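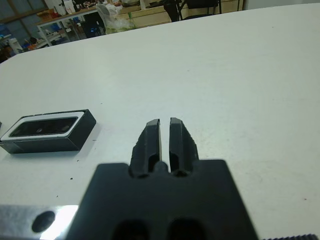

A white table, a black box, and a gripper beside them.

Keep the Bad Ones

I have spent a good part of my adult life being told that robots will soon do everything, and a good part of this past December teaching a pair of arms what to do with a black box. I would like to report that these felt like parts of the same story.

The job is called gathering examples. You want the arms to learn to handle a thing, so you steer them through handling it, save the record, put everything back, and go again. Our target was 300 for one task. The official name for this is an episode, which makes it sound as if something might happen in it.

By the second afternoon you are very good at the task. This is the problem I want to complain about. The first 100 episodes were a mess: late grabs, a second try, a long pause while the person steering thought about lunch. After that we got smooth. Every approach came in from the same side, and every box got put back in the spot where our hands liked to put it. If you plotted them you would get one fat line. We were proud of that line. Then we trained on it, moved the box over by the width of a palm, and watched the arm close with total confidence on nothing.

Buthelezi, the small shop that wrote our recording guide, has a rule in it that I used to think was fussy. Any episode with a hesitation gets deleted. So does any episode with a regrasp. What you hand over at the end is a clean set, and people do love a clean set. It makes a nice chart. I have made the chart.

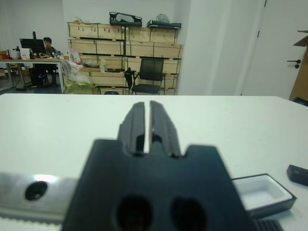
Mid-session, with the desk and the crates for company.

But think about what the learner gets from it. It has seen the job go well, over and over, starting from a place where the job was already going well. It has no idea what a person does when the thing slips a little. We know, of course. We spent years dropping spoons on kitchen floors to find out. Then we sat down and removed every spoon from the record.

My modest proposal is that we keep the bad ones, within reason. I don't mean the episode where somebody leaned on the stop button. I mean the ones where the gripper comes in crooked, backs off, and comes in straight. Tag them if you must. At Ploroven, where I did a few weeks of this last year, they had a folder for them called "junk," and for a while the model trained with junk was the one people quietly used for visitors.

I'd go further and plan for some mess. Have 2 people take turns who don't steer alike. Move the box before you feel ready to. Start with the arm somewhere stupid. All of this is slower, and it will hurt your count, and the count is what gets read out at the meeting. We could have had 520 episodes in the time it took to get our 300 once we started doing it this way. I have been asked about the missing 220 more than once, in the tone you'd use for missing silverware.
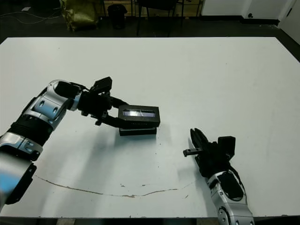 Vusine wrote back after reading a draft of this: "You're letting sloppy steering off the hook. When we kept everything, our arm learned to hesitate. It would stop in front of the part and just sort of consider it. Recoveries are worth having, but somebody has to go through and pick them, and I notice you don't say who."

Fair, and no, I don't say who, as I was hoping it wouldn't be me. Picking is dull work. You watch an arm reach for a box, decide whether its wobble was educational, and write down a yes or a no. After an hour of it your own standards start to wobble too. Still, I would take that hour over another afternoon of perfect laps, and if the Jadiston project goes ahead in the spring I've asked that the sorting time be put in the schedule from day one, on its own line, where it can be cut in full view of everyone.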